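Turkham Local History Evening: my notes for "When the Royals Came to Tea"

(Slides are numbered in the corner. Click on when I've put CLICK. Water first!)

Right, hello, good evening, can you hear me at the back? I'm going to talk for 50 minutes if I behave myself and rather longer if I don't, so shout if you need the loo.

I should say how I got into this. I was meant to be looking up drainage for Ute Albers, who was writing her piece on the Horgan road, and I opened the wrong box at the record office. Inside was a whole bundle of letters about a royal visit, and that was the end of the drainage. Sorry Ute.

CLICK (map)

So, the visit. It was July, it was boiling, and the royal party was due at Turkham station for 16 minutes. That was the whole of it on the official plan! They'd get off, shake some hands, have a bunch of sweet peas pushed at them and get back on. The town had other ideas and put up a tea tent.

Read the bit from the station master's letter here. Slowly. He goes on a lot about carpet. He wanted red and the only carpet to be had was a green one from the Hulamel Hotel, with a burn in it, and he writes three separate letters about where the burn should go. In the end they stood a fern on it.

(Pause, people usually laugh at the fern.)

CLICK (the crowd)

Now the paper said 2,259 people turned out. I love that figure. I can't tell you who stood there counting, and I've a feeling somebody at the paper wanted it to look as though they had. The whole parish wasn't that big, so a good many must have walked over from Horgan, or come in on carts.

Say something about hats. Don't go on about hats.

CLICK (the speech)

Then there's the speech. The mayor had one written out, six pages, and he'd been asked twice by letter to get it down to one. He read all six. By page four the engine driver was blowing the whistle, and the lady-in-waiting wrote to her sister that she'd "never known a man so hard to stop". I read that letter on my own in the reading room and snorted, and got a look.

Anneliese Haberkorn has asked me to mention that her great-grandmother was one of the girls with the sweet peas. Wave, Anneliese! She lent me the sash for tonight, it's on the side table, please look and don't handle it, the silk is going at the fold.

CLICK (the tea)

The tea itself: 60 cups borrowed from the chapel, and the list of who lent what survives, right down to the sugar tongs. The royal party had one cup each and were gone. There's a long row afterwards about a missing milk jug, which goes on until the spring. I've got the letters if anyone's keen, come and find me.

What I'd like to find next is the Stirnance end of it. The train stopped there too, same afternoon, and I've not turned up a single scrap. If anyone has family from Stirnance, or an album in the loft with a platform and bunting in it, please please ring me. I'll come to you, I'll bring cake.

If I'm running over, skip the bit about the second visit. It rained and they didn't get off the train.

Questions. Repeat them back so the back row can hear. If the carpet comes up again, it went back to the hotel, and yes, with the burn.

Thanks, raffle, chairs.
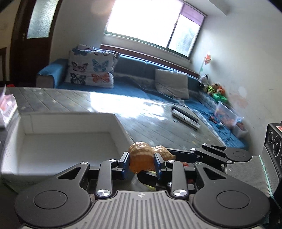
Spotted seashell, held in the gripper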